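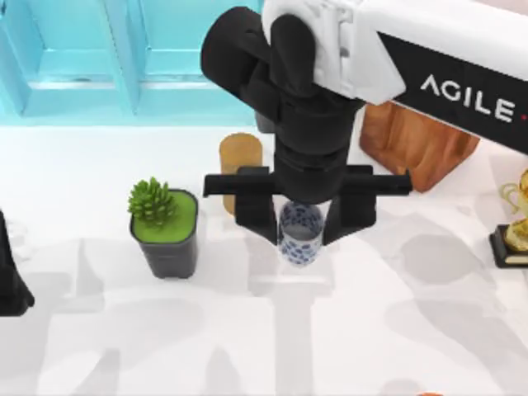 Rendering: white tabletop and AGILE arm

KAKICO REOPENS THIS AUGUST IN AN OLD SALT STORE ON THE PUNA CANAL

Dinner every evening from 5:30 p.m., lunch to follow once we've caught our breath

PUNA CANAL – Hello from a building site! I'm Monique Maillard, I own and cook at Kakico, and I'm very happy to say that our restaurant has a new home. We open in August in the former salt store at the bottom of Chauvin Street, a brick building that went up in 1789 and has been a chandlery, a dance hall and (for far too long) a place to park delivery vans.

If you ate with us at the old place, you'll remember the corridor. Every plate that left my kitchen went down that corridor, past the coats, past the restroom line, and up two steps. I loved that room and I do not miss the steps. The new one is all on a single level, with the kitchen right in the middle and the tables set around it, so you can lean over and ask me what smells so good.

The design is by Inès Riviere of the architecture studio Cludine, and she has been patient with me beyond anything in her contract. My first request was that she leave the walls alone, and she mostly has. The salt got into the brick over the years and left pale bands at shoulder height, and Inès had them brushed and sealed so they catch the evening light from the canal side. The roof beams stay too. What's new is the floor (poured, dark green, warm underfoot), the long windows facing the water, and a ceiling lined with cork, so you'll be able to hear the person across from you even when we're full.

"Monique wanted to see everyone from the stove, and that one wish drew most of the plan," says Inès. "We moved the kitchen four times on paper. I think she would have moved it a fifth if I hadn't hidden the pencils."

She's right, I would have.

The dining room covers 2000 square feet and seats 174 with the terrace open. That's a lot more people than we used to feed, and yes, I've lost sleep over it. We're keeping the menu short to start: clams with brown butter, the smoked leek tart, a whole grilled fish for the table, and the rice pudding that some of you have written me letters about. There will also be a proper bar, with stools, where you can walk in without a reservation and have a glass of something and a bowl of fries.
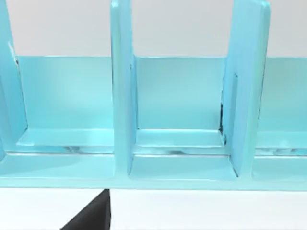
Rendering: pale aqua-blue organizer rack with upright dividers

Out back, the old loading yard is turning into a kitchen garden. Inès saved the granite slabs and we've planted between them, thyme and sorrel mostly, plus a fig tree that was a gift from my sister and looks a bit sorry for itself right now. Guests are welcome to wander out there between courses. Please don't pick the figs (if there are figs).

Before the public opening we're holding a neighbors' supper for almost 200 people who live or work along the canal. They've put up with the drilling since winter and I'd like to say thank you with soup, fish and a band.

Reservations for the rest of you open at 10 a.m. on the first of August, by phone or at the door. The terrace can't be booked, so come early if you want the water view.

Press visits: I'm happy to show writers and photographers around before we open. Mornings are best, flat shoes please, and Inès will join us if you'd like to talk about brick, which she can do for a very long time.

About Kakico
Kakico is a neighborhood restaurant serving seafood and vegetables cooked over wood. It is owned and run by Monique Maillard.

About Cludine
Cludine is an architecture studio led by Inès Riviere, working on restaurants, small hotels and the reuse of old buildings.

Press contact: Monique Maillard, Kakico, Chauvin Street. Call after 3 p.m. and let it ring.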